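### 3.2 Keeping the hand-held gripper in shape

The Fedov gripper is a joy to work with, and most of that comes down to its pads. Each of the two fingers carries a ridged yellow-orange pad that gives a little under load, so soft cloth bunches up between the ridges and stays put. We swap both pads after 800 grasps and always as a pair — a fresh pad against a tired one pulls the cloth sideways.

The screws in the black finger plates are checked at every pad change. A loose plate tilts its marker, and the finger opening we compute from the two markers drifts with it. Figure 2 shows the fingers closed on a brown cloth item, with one square marker near the top of each finger. 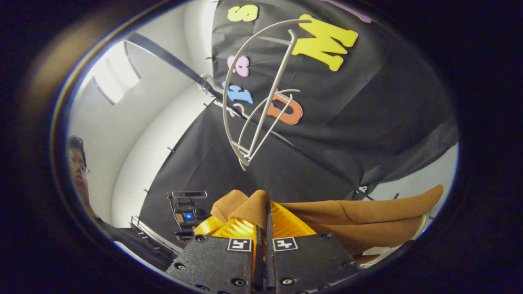

**Figure 2.** Gripper closed on a soft brown fabric item, markers facing each other across the gap.

### 3.3 Marker check

We were delighted by how quick this step became. The operator opens and closes the fingers 3 times, and the Grajales script compares the measured gap with the stored one. If they disagree, we clean the markers first, then reseat the plates and run the script again.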